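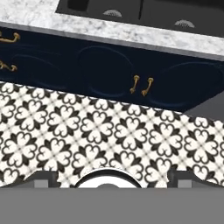
Unit 5. Joints, Falls and Sealants in Wet-Area Worktops

Handout for the Flindalel evening course, interior finishing. Read before the practical.

5.1 Where water goes

Water on a worktop moves toward the lowest point it can reach. On a level top it spreads until surface tension holds it, usually at the front edge or against the backsplash. Most damage to base cabinets starts at one of three joints: the sink rim, the seam between two slabs, and the line where the top meets the wall. Of 68 callbacks logged by Kederum over two seasons, 53 were traced to the wall joint.

A fall toward the sink is sometimes specified for utility rooms. It is rare in domestic kitchens and should not be attempted by shimming a stone top after it has been set. Stone carries bending loads poorly, and a slab supported at two corners may crack at the sink cutout, where the section is narrowest.

5.2 Natural stone

Marble is calcium carbonate and reacts with acids. Lemon juice, vinegar and many descalers will etch a polished face. Etching is a loss of surface material and cannot be wiped off. Staining is different: a colored liquid has entered the pores. An impregnating sealer slows staining and does nothing for etching. Students mix these up in the written test every year.
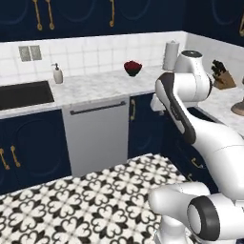 Impregnators are applied to a clean, dry slab, left for the time stated on the label, and buffed off before they haze. The water drop test is the usual check. Place a few drops on the surface, wait 12 minutes, wipe, and look for a dark patch. If the stone has darkened, it is taking up water and needs another coat once dry.

5.3 The wall joint

The joint between worktop and tile is a movement joint. The top and the wall expand at different rates, and the cabinets settle. Grout is rigid and will crack here. Use a neutral-cure silicone rated for natural stone; acetic-cure types can mark marble and may leave an oily margin.

Procedure:
1. Rake out old material to full depth.
2. Degrease both faces and let them dry.
3. Insert backer rod so that the bead bonds to two faces only.
4. Mask, gun, tool once, remove the tape while the bead is wet.

Three-sided adhesion is the common fault. The bead cannot stretch and tears along one side — often within the first winter. 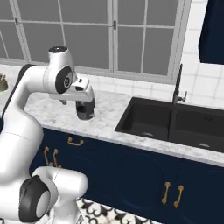 Ragnarsson objects that backer rod is impractical in joints this narrow and that bond-breaker tape does the same job in less time. The objection is fair for joints under 1/8 inch. Either method is accepted in the practical, provided the rear face is left unbonded.

5.4 For the March session

Bring a caulking gun, masking tape and the Dandside joint schedule, page 17. Section 5.5 (undermount clips) will be handed out separately.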